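Virkel Household Robotics Challenge

The Virkel Household Robotics Challenge, usually just called the Virkel, is a yearly student competition in which school and college teams program a two-armed robot to do ordinary chores in a simulated home. It is run by the Ekell Robotics Club, which began as an after-school group and still keeps a good deal of the after-school feeling about it, down to the habit of reading every team's name aloud at the start of the event, whether or not the team has handed anything in yet. All of the work is done in software. Teams never touch a physical robot during the contest, and a fair number of entrants have never been in the same room as one, something that has never seemed to dampen anybody's enthusiasm.

History

The club's first attempt at a competition was a fairly modest affair in which members took turns steering a wheeled robot between chairs in a school hall. It was well loved, but it could only be held when the hall was free, and there was only the one robot, so most people spent most of the day waiting. When the club moved over to simulation, the contest was rebuilt from the ground up around tasks in the home, and schools too far away to travel were able to join for the first time.

The simulator used at first was a simple one with box-shaped furniture and flat colors. It was replaced by Galang, a package written and looked after by former members of the club, which gave the rooms proper surface textures, drawers that could open, and small objects light enough to be knocked over by a careless elbow. The change was not popular right away. Several teams found that programs that had worked nicely in the old rooms would now sweep a book clean off a table, and one season was lengthened so that everybody had time to start again. Galang has been used ever since, and its quirks have become part of the lore of the event.

Format

Each season opens on 22nd September, when the practice rooms are released and teams may register. Entries close in March. In between, teams work at whatever pace their school calendar allows, uploading trial runs to a shared server as often as they like and comparing notes with one another far more freely than one might expect in a competition.

A full entry is made up of 66 runs, spread over several rooms and a range of starting positions. The runs are scored automatically up to a maximum of 2,000 points, and the best teams are invited to a final held over a video call, in which a new room is revealed and everyone works on it at the same time. A team may have up to 3 students at the keyboard during the final, though others are welcome to sit in and cheer, and they generally do.

Rooms and tasks

The rooms are named for the kind of chore they call for. The kitchen rooms are the busiest and the hallway rooms the plainest, while the bedroom rooms have a reputation for being harder than they look. A bedroom task will usually involve a nightstand with a drawer, a bed, and a scattering of small things that have to be picked up, put away or simply left in peace. The space to move in is narrow, and the robot has to mind both arms at once.

Rooms in Galang are dressed with strong colors and busy patterns. The organizers have always held that a program which only works against a blank wall has not learned very much, and the mosaic tile that turns up in so many of the rooms has become a sort of unofficial emblem of the contest. A version of it appears on the certificates.

Before a run is sent in for scoring, teams are asked to save views from more than one camera and go over them together. Students tend to find this tedious in their first year and to be very glad of it by their second, as a gripper that seems perfectly placed in a view of the whole room can tell quite a different story when seen from close by.
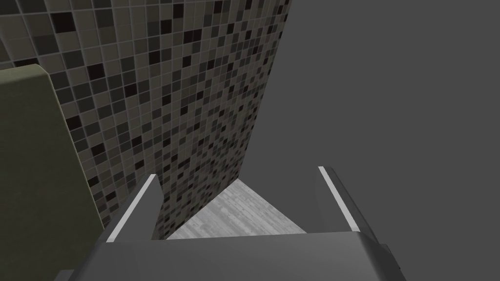
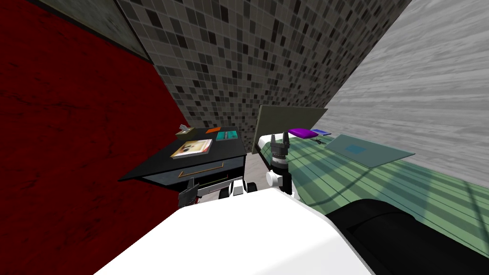
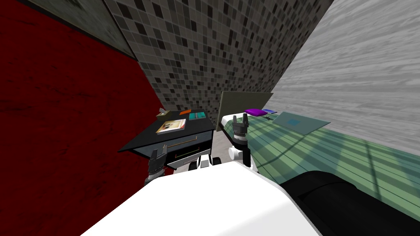 Views saved from a bedroom room in Galang.

Saved views are posted on the contest's message board along with questions, and some of the liveliest threads have been about which camera to trust. One long-running reply, signed only Pista, is still passed along to new teams every season: start with the close view and stay with it until you understand it, because the room view will flatter you, and when the two seem to disagree, go back and check your angles before you touch your code. My team lost a whole month rewriting a drawer routine that was fine. What we had wrong was where we thought the wrist was pointing.

The reply drew a good many answers, some of them in favor of the room view, and the argument has never really been settled. The current guide for entrants quotes it in full and then recommends using both.

The robot

All teams use the same simulated robot, so that the contest is decided by programming and planning and no one gains an edge from a better machine. It has two arms, each with a two-fingered gripper. Teams may send commands to the arms separately or together, and a large part of the first few weeks is spent on the surprisingly stubborn matter of keeping one arm out of the other's way.

Beginners are encouraged to park one arm and work with the other until they can reach a drawer handle reliably. More experienced teams often do the reverse of what one would guess and use both arms for even the smallest jobs, with one arm held near the furniture as a kind of reference point while the other does the reaching. There is no rule about it either way.

Scoring

Points are given for finishing a task, for finishing it without disturbing other objects, and for leaving the robot in a safe resting position at the end. Time counts only as a tiebreaker. This was a deliberate choice made in the early seasons, after a run of very fast and very rough entries in which the chore was done but the rest of the room was left in a shocking state.

A run that ends with an object on the floor that did not start there loses its tidiness points, though it can still score for the task itself. A run in which the arms collide is stopped at once and scored up to that moment. Teams may appeal a score by sending in their saved views with a short written explanation, and the appeals are posted for all to read. They make for good reading, too, especially the ones written late at night.

The written report

Every entry must come with a report of no more than 32 pages, including pictures, describing what the team tried and what came of it. The report is read by judges drawn from earlier seasons and does not affect the points, but there is a separate prize for it, and among the students this prize is at least as eagerly sought as the main one. Judges are asked to look for clear accounts of things that went wrong. A report in which everything worked the first time is thought to be either a little dull or a little suspect.

Past reports are kept in an open archive on the club's website. New teams are advised to read several of them before writing any code of their own, and teachers in a number of schools have taken to using them in class, as samples of how to keep a lab notebook as much as for what they say about robots.

Participation

The challenge is open to any school or college group, and no earlier experience is asked for. Teams made up entirely of first-time programmers are placed in a starter division, which uses the same rooms but gives partial credit for steps along the way, such as reaching the right piece of furniture or closing a gripper on the right object. Teams may stay in the starter division for two seasons and are then moved up, sometimes under protest.

Galang runs on fairly ordinary school computers, if rather slowly on the older ones, and the club keeps a server for groups whose machines are not up to it. The queue for this server grows very long in the last week before entries close, and experienced teams make a point of finishing their longer runs well ahead of that.

See also

Ekell Robotics Club
Galang (simulator)
Educational robotics
Student robotics competitions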